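Praktikum Mobile Manipulation, Sommersemester
Handout 4: Greifplanung in der simulierten Küche

Stand: Mittwoch, 2. März 2022
Betreuung: Sigrún Hallgrímsson

1. Einordnung

Die Handouts 1 bis 3 haben Vorwärtskinematik, Jacobi-Matrix und Kollisionsprüfung behandelt. Ab diesem Termin arbeiten die Gruppen mit vollständigen Szenen. Als Umgebung dient Inderton, die Aufgabenverwaltung läuft über Drovamik. Beide Pakete sind auf den Rechnern im Praktikumsraum vorinstalliert. Wer auf eigener Hardware arbeitet, verwendet den Container aus dem Kursverzeichnis und keine selbst übersetzte Version. Die Zahlenwerte in der Abgabe müssen reproduzierbar sein, und die Kontaktmodelle haben sich zwischen den Versionen geändert.

2. Szene und Startkonfiguration

Jede Szene wird aus einer Beschreibungsdatei und einem Startwert für den Zufallsgenerator erzeugt. Der Startwert legt Oberflächen, Schrankfronten und die Verteilung der Gegenstände auf der Arbeitsplatte fest. Für die Pflichtaufgabe gilt der Startwert 2579, für die Zusatzaufgabe darf er frei gewählt werden. Das Küchenlayout bleibt in der Pflichtaufgabe unverändert.

Der Arm beginnt in angehobener Stellung vor der Arbeitsplatte, der Greifer steht deutlich oberhalb der Abstellfläche. Zielobjekt ist der braune Topf vor dem Messerblock. Er steht im Kamerabild dicht neben dem Ellbogengelenk. Daraus folgt nichts über den tatsächlichen Abstand im Raum; dieser ist aus den Objektposen zu berechnen.

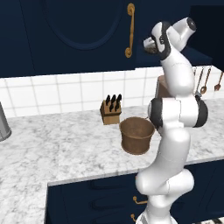

Die Objektposen werden im Weltkoordinatensystem ausgegeben, die Gelenkregelung erwartet Sollwerte relativ zur Armbasis. Die Transformation ist einmal beim Laden der Szene zu bestimmen und danach zwischenzuspeichern. Im letzten Durchgang haben mehrere Gruppen sie in jedem Regelzyklus neu berechnet und dadurch die Zykluszeit überschritten. Quaternionen liegen in der Reihenfolge (w, x, y, z) vor. Die Bibliothek Andero verwendet (x, y, z, w). Die Umrechnung gehört in eine eigene Funktion mit eigenem Test.

3. Greifkandidaten

Für das Zielobjekt werden 126 Greifkandidaten erzeugt und in dieser Reihenfolge gefiltert:

a) Erreichbarkeit: Die inverse Kinematik liefert eine Lösung innerhalb der Gelenkgrenzen.
b) Kollision: Weder Arm noch Greifer schneiden Arbeitsplatte, Oberschrank oder benachbarte Gegenstände.
c) Anfahrweg: Vorgreifpose und Greifpose sind durch eine geradlinige Bewegung verbunden, die ebenfalls kollisionsfrei ist.

Verbleibende Kandidaten werden nach dem Manipulierbarkeitsmaß w = sqrt(det(J J^T)) sortiert. Bei Gleichstand entscheidet der kürzere Weg im Gelenkraum. Gegriffen wird am Rand. Eine Umfassung des gesamten Gefäßes ist nur zulässig, wenn die Öffnungsweite des Greifers nachweislich ausreicht.

4. Bahnplanung

Zu verwenden ist RRT-Connect mit höchstens 3.000 Iterationen je Anfrage. Wird keine Bahn gefunden, ist der nächste Kandidat zu versuchen. Ein Abbruch nach dem ersten Fehlschlag gilt als nicht bestanden. Die Glättung erfolgt nach der Planung. Nach der Glättung ist die Kollisionsprüfung zu wiederholen, auch wenn die Rohbahn gültig war.

Hinweis zum Oberschrank: Das vereinfachte Kollisionsmodell umfasst die Türgriffe nicht. Für die Pflichtaufgabe ist deshalb ein Sicherheitsabstand zur Schrankfront einzustellen und im Protokoll anzugeben.

5. Abgabe

Abzugeben sind Quelltext, Konfigurationsdatei und Protokoll. Das Protokoll umfasst höchstens 12 Seiten und enthält die Filterstatistik zu Abschnitt 3, die Planungszeiten und eine Fehleranalyse mit mindestens zwei gescheiterten Läufen. Die Kolloquien finden im Juni statt, die Einteilung der Gruppen hängt vor dem Praktikumsraum aus.

Vorbereitung auf Handout 5: Skript von Arnardóttir, Kapitel zur Kraftregelung, ohne die Herleitung im Anhang.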